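Collecting Grasp Examples for Small Objects

6 min read

This page covers how we record demonstrations for the small-object part of the Ostus set: what to put on the table, how to run a take, and how to label it afterward. It assumes the arm is already calibrated and that you can drive it with the leader handle without thinking too hard about it. If you can't yet, spend an afternoon moving blocks first.

Before you start

Check that the overhead camera is locked in place and that its exposure is set to manual. Auto exposure shifts when the arm comes into view, and the policy will pick up on that shift if you let it. Record a few seconds of the bare surface at the start of each session and save them with the session, even if you used the same setup the day before.

Open a new session in Dristico and fill in the operator name, the surface and the gripper fingertips. These three fields can't be edited later. The free-text note can.

Choosing the objects

Pick small things that differ in how they have to be held. A good tray has something flat, something that rolls, something shiny and something you can partly see through. Household odds and ends are fine. Avoid picking by color alone – five plastic blocks in five colors are still one grasp.

We draw from a bin of 717 numbered items. Take 7 or fewer for a session. With more than that on the surface, operators start choosing the easy pick and the hard ones get left to the end, when everyone is tired.

Laying them out

Spread the objects wide. For the first block of takes, each target should have enough open space for both fingers to come down on either side. Leave one pair touching or overlapping if the session sheet asks for contact. Turn things over between takes, and put some on their sides.

Don't arrange items in rows, and don't keep the target in the middle. Much of the early data had the target near the center of the surface, and the policy trained on it was poor anywhere else. Picks close to an edge are worth the extra trouble.

On the carpeted surface, the overlapping red-backed playing cards are a contact pair, the die is a simple pick with plenty of room, and the round tin with the clear lid has to be taken by its rim. The glass tube is the one to watch for low contrast. The target for the take is the small mint-green piece with the metal top, out at the right, with the fingers coming in from that side.

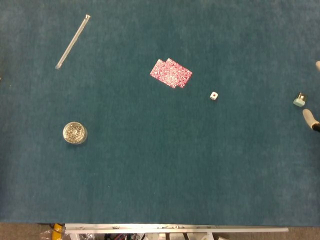 Inese Ots would rather see the target named before the arm moves at all, because a label added afterward tends to describe what the operator ended up grabbing. She also wants the failed grasps kept, with the same target name they started with.

We now do both. Type the target into the prompt field first, then start the take. If you change your mind halfway through, stop and discard it.

Recording a take

1. Move the arm to its rest pose, outside the camera view.

2. Enter the instruction in plain words, such as "pick up the die." Use the name on the item sheet and keep it the same for the whole session.

3. Start recording, then wait 2 seconds before moving.

4. Approach at a steady speed. Slow down over the last part of the approach, but don't hover. Long pauses just above an object teach the policy to pause there too.

5. Close the fingers, lift clear of the surface, and hold.

6. Set the object down somewhere new and return to rest. Stop recording.

If the object slips, try again within the same take, once. A recovery is useful. Four tries in a row mostly teach it to fumble.

Record 14 takes per layout, then change the layout. Swap operators when you can, as people have strong habits about which side they approach from.

Labeling

Mark the moment the fingers first touch the object and the moment it leaves the surface. Dhanial will suggest both from the gripper current, and the suggestions are usually good for hard objects. For cards and anything else thin, move the marks by hand. The fingers touch the surface before they touch the card and the tool can't tell the difference.

Set the outcome to clean, recovered or failed. Use failed if the object was lifted and then dropped before the hold.

Uploading

Sync to Prandidell at the end of the session, and leave the local copy alone until the checksum comes back. Yasir Magsi handles rejected uploads. Send him the session ID and leave the folder name as it is.

Return the items to the bin in their numbered bags.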